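Relley
@relleykitchen
April 2024

I want to write a small thread on how I clean the corner of my kitchen. It is a topic which maybe interests only me. The corner where two counters meet is the place where every paper, bag and box in our home goes to rest.

We moved to this apartment last September. In the old one I had a straight counter, very short, and it was never full of things. Now I have much more counter and it is always covered. I do not fully understand the mathematics of this.

The problem with a corner is that the arm does not like to go there. You put a tissue in the back and you think, I will take it later. Then a bag comes in front of the tissue. Then you cannot see the tissue and you feel fine.

So my first rule is: before wiping, only trash. I do not wash, I do not move the dishes, I do not organize the cabinet. I only take what is clearly trash and put it in the basket. Used paper towels, wrappers, empty bags.

When I was doing everything together, I was walking with a wet cloth in one hand and an empty bag in the other, and after 5 minutes I was reading the text on some old box. With trash only, it goes fast.

Second rule: the basket comes to the counter. Please do not carry each paper across the room. I hold the basket near the edge of the counter and the way from corner to basket becomes very short.

Many people will tell you to buy a tall bin with a pedal. I had one. It was from Worken, a good bin, the cover closed softly. But it was heavy and it stood by the door, so the trash stayed on the counter and the bin stayed clean.

The small round basket I have now is plastic, blue and a little gray, with holes in the wall like a honeycomb. It was the cheapest in the shop and I can lift it with two fingers.

A word about the holes. With holes you must use a bag, or you will have tea leaves on the floor. I use a dark one. My sister-in-law says that a basket with holes is for a bedroom, not for a kitchen. She may be right, but I have it in the kitchen.

Somebody asked me last time which bags. I do not have a favorite. Take a size bigger than you think, because if the bag is too small it falls down inside and sits at the bottom, and the trash goes around it. I learned this with a whole roll of small bags which I had to finish.

Now the difficult category: things that look like trash but are not. Small boxes with instructions. Clean plastic bags. For me a clean bag may stay if I can say what I will use it for this week. If I start to think about it, it goes.

Small boxes I open. Always open! I once threw away a box from Lenetti because I believed it was empty, and inside was the spare seal for our coffee pot. I ordered another one and the delivery cost more than the seal.

Standing pouches, for tea or powder or anything like this, I leave against the backsplash if they are still in use. I know that beautiful kitchens put everything in glass jars. I tried the jars. After a month I did not remember how much water goes with the powder, and the pouch with the instructions was gone.

After the trash I look at the wall. I have many things on the wall and I am happy with it. A rack for the lid and the tools, the sponge on a clip, a little brush on a suction hook. What hangs on the wall does not need to be lifted when I wipe the counter.

About suction hooks, because people say they always fall. Wash the place with dish soap, let it dry completely, press the hook and do not hang anything on it until the next day. The last part is the one I used to skip.

The bowls I keep in a colander in the corner by the window. It is not a real dish rack, I know. But the corner is deep and the colander fills it well, and the light there is nice in the morning. Next to it stands the dish soap, the big yellow jug with the handle.

I buy the big soap because the small bottle is finished always in the evening with a full sink. The jug is ugly. I have made peace with it.

Only now I wipe. White counter shows everything, especially tea. I begin in the back of the corner and come forward on one side, then I go to the back again and come forward on the other side, toward the sink. If you begin in front you push the crumbs to the wall and they will live there.

For the metal edge of the sink I use a dry cloth at the end. It takes no time and it makes the whole kitchen look as if I worked much longer.

How long does it take? If I do it every day, roughly 3 minutes. If I miss 2 days it is already a different job and I need to put on music.

Last week I posted only one sentence about this, that the trash must go first, and it got 1,546 likes. I usually write about soup and get much less. So I think many people have a corner like mine.

Some of you wrote that paper towels are wasteful and that I should use cloth. I agree and I am trying. For grease and for fish I still take paper. For water and crumbs I take cloth now, and one roll lasts much longer than before.

One more thing that I forgot. When you finish, look also under the basket. A piece of paper likes to hide there, and you find it only when you take the bag out.
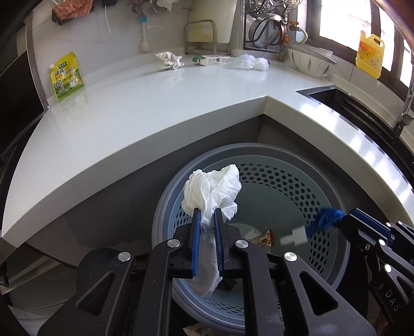 Next time I will write about the cabinet under the sink, but first I need some courage to open it.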